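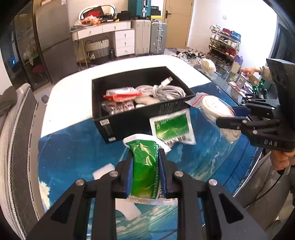 Home Gripper Club: frequently asked questions

Last updated in May. If your question is missing, write to Lesego Msimang through the contact form or ask at a Thursday session.

What is the club?

We are a student club that teaches robots to do small household jobs. Members use hand-held grippers to carry out a job themselves, such as picking up a packet or putting a cable in a box. The grippers record the movement, and we use the recordings to train a robot arm in the college workshop. The arm is called Ilari. It is slow and drops things.

Who can join?

Any student at the college, from any course. You don't need to have done any programming. Last term's members included people from nursing, catering and furniture design. Staff may come along but can't borrow equipment.

When and where do you meet?

Thursday at 6 pm in the workshop, during term. Recording is mostly done in members' own homes, in pairs, at times the pairs arrange between themselves. We like homes because they differ from each other. A robot trained only in the workshop learns the workshop.

What does it cost?

Nothing to join. You pay for your own bus fare and for any groceries or packets you want to use up. The college covers the equipment.

Do I have to tidy my home first?

No. Clear enough of a table to work on and make sure you can walk round it safely. Leave the rest as it is. Shoes, suitcases and fruit on the side are all fine. Please put away letters, bank cards and family photographs, as the recordings are shared inside the club.

What sort of objects should I use?

Light things that won't break and that you wouldn't mind losing. Snack packets, sealed bags, coiled cables, small boxes and folded cloths are all good. Shiny packets are hard for the software, so we want plenty of those. Don't use glass, knives, medicines, open liquids or anything hot.

How do I hold a packet without crushing it?

Close the jaws until the pads just meet the packet, then stop. Lift it a little and check that it stays put before you move it across the table. A packet will bend between the pads and that does no harm. If it slides out, put it down, open the jaws fully and start again. Keep the failed try in the recording. Mi-kyung Hwang goes through this with new members at their first session.

One gripper or two?

Start with one. Once you have 4 hours of recording signed off, you can move on to two-gripper jobs, such as holding a zip bag with one and filling it with the other. It takes most people a couple of evenings to get used to it.

How long is one recording?

As long as the job takes. Packing a box might be a minute or two. Stop the recording before you reset the table. We don't want half an hour of someone looking for a cable.

How many recordings do you need?

The target for this year is 300 accepted recordings of box packing. At the last count we had 114. Luzius Hofstetter keeps the list on the workshop door and updates it when he has checked a batch.

Why was my recording rejected?

The usual reasons are:

The jaws were hidden behind your arm for most of it.
You used your free hand to finish the job.
The room was too dark.
The file name had no pair number in it.

A rejected recording still counts towards your hours if you come in and go through it with Luzius.

Can my flatmate be in the background?

Yes, if they have signed the household form. The same goes for anyone else who is at home, including people who only walk past. Paper copies of the form are in the tray by the workshop sink.

What if I break a gripper?

Tell us the same day. Pads wear out and pins work loose, and we keep spares of both. Don't glue anything. Burgi Marti does repairs between 5 and 6 pm before the Thursday session.

Can I use the recordings in my coursework?

You can use your own freely. For anyone else's, ask them and tell Lesego. Please name the club in your report.

Do you enter competitions?

One, the Welance Cup, which is for student teams. Each team has 4 members and the task is to pack a box of mixed household items from a table. We entered last year and went out in the second round when Ilari closed the box lid on its own cable. Kulap Wannasri is captain this year, and team places are decided before the spring break.

I missed the start of term. Can I still come?

Yes. Come at 5.45 pm so that someone can show you the equipment before the session starts. Bring a packet of something.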